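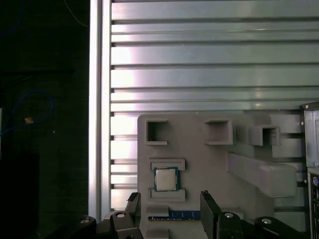
A processor chip and a blue memory module in a 3D-printed fixture plate.

Dexter Sorensen spends most of his working day on gearboxes. At Veltden he runs the bench that tests joint reducers before they go into the company's six-axis arms, and he has been asking for a longer test since he started there.

"The old routine was 400 hours at rated load," he said. "You learn a lot in the first 70 and then very little until something starts to wear."

The new routine, in use since April, runs each sample for 3,405 hours and reverses direction under load every few seconds. Two samples have finished so far. Both were built with the Skosel grease that Veltden adopted last year.

Sorensen would not give the backlash figures, but he said they were lower than he expected. "I had a bet with Varnon on it. I lost."

The harder part was the heat. A reducer in a sealed wrist has nowhere to send it, and the first housing ran over 70 degrees at the output bearing. The team moved the seal outward and thinned one wall. "It's a small change on the drawing — it took us most of the winter."

Asked whether customers will notice, he said they probably won't for years. The next samples go on the bench in the smaller frame size, with the seal supplied by Szűcs.

2022-06-30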